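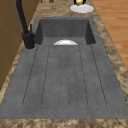

Najwa reckons I should have given up on the sourdough back in October, and she left a comment under my last post telling me so. Buy a loaf from Kullar's like everyone else, she wrote, and have your mornings back. She may have a point. I've been feeding this starter for weeks (it lives in an old jam jar and smells of pear drops) and so far I've had 2 decent loaves out of it. The rest went to toast, or breadcrumbs, or my very patient mum!

But I do love it – the folding, the waiting, even getting up at six to see whether it's risen. Last time I dropped the water by 35 grams and used 200 of wholemeal, and the crumb was so much better, lovely and open with a proper chewy crust. Hélène Boychuk lent me her banneton too, which I've promised to give back before Christmas.

So sorry, Najwa, I'm carrying on. Next up is a rye, with caraway if I can find any, and I might try leaving the dough in the fridge overnight so I can have a lie-in for once.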